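Community Giving Coordinator, Henriques Water & Power
Full time, on site, with one remote day a week that we will try not to ruin

Henriques Water & Power keeps the lights on and the taps running for three towns and a good deal of farmland between them. We also give some of the money back. Last year the giving program paid all or part of the utility bills for 14 local nonprofits, among them a hospice, two food pantries, a free dental clinic and a home for retired horses that uses more hot water than you would believe.

The program has been run for years by Judite Serrano, who leaves us in July to grow tomatoes and stop answering her phone. We need someone to take over her desk, her spreadsheets and her filing cabinet, the bottom drawer of which opens if you kick it low and to the left.

What you would do

Read grant applications. We received 80 in the last round. Most are clear and honest. A few are eleven pages long and never mention what the money is for, and you will have to call those people and ask, nicely.

Visit the places we support. You will be offered coffee at every one of them. Pace yourself.

Work with Benedita Antunes in billing, who applies the credits to the accounts. Benedita does not accept requests by sticky note. She did once, and a church got somebody else's car wash.

Run the Dulard Fund, our emergency help for households behind on their bills. The cap is $3,000 per household per year, and the decisions are harder than anything else in the job. You would make them with Afonso Figueiredo from customer care, every Thursday morning, with the door shut.

Write the yearly report. It should be short. It has not always been short.

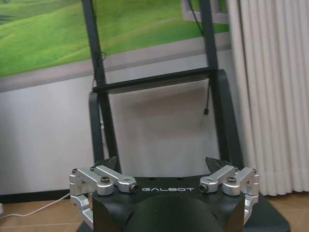
What we are looking for

Two or more years in nonprofit work, social services, customer service or anything else where people bring you problems and expect you to write them down correctly.

Comfort with numbers. You don't need to love them, but when a column adds up to $2,343 and the bank says otherwise, it should bother you enough to skip lunch.

A driver's license. Some of our service area is gravel.

Plain writing. If you have ever "leveraged synergies," please keep it to yourself.

Spanish or Portuguese would help a lot with Dulard Fund families. So would patience with Cluser, our case software, which logs you out whenever it feels you have grown too confident.

What we offer

Health and dental from day one, a retirement match, three weeks of vacation and a company car that smells faintly of feed. You also get a month alongside Judite before she goes — ask her everything, and take notes. Pay depends on experience, and we will tell you the range on the first call, before you have to ask.

No, there is no discount on your own electric bill. Everybody asks.

How to apply

Send a resume and one page on a time you had to tell somebody no. Address it to Catarina Matos in human resources, at our main office on Privuslow Road, or drop it at the front counter during business hours. Applications close Tue 23 February at 5 p.m. Catarina reads every one of them herself and replies to all applicants, including the ones who address her as "Dear Sir."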